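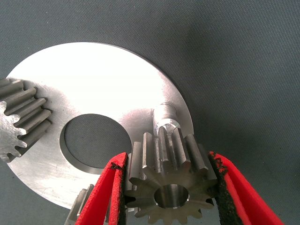

According to one reader from Pralham, the washer has never had its due, and there is a good deal of truth in the remark. A washer is a flat ring, most often of metal, placed beneath a nut or the head of a bolt so that the load is spread over a wider patch of the surface below. Plain washers are the commonest sort, though there are also spring washers, which press back against the nut, and softer ones of rubber or fibre that keep water in its place - as anybody with a dripping tap will know.

The old works at Rellavia kept a pattern book listing 2,251 kinds, 93 of them for farm carts alone, and a fair number are still asked for today. Sizes are usually given by the hole first and the outer edge second, a habit that newcomers to the trade pick up soon enough.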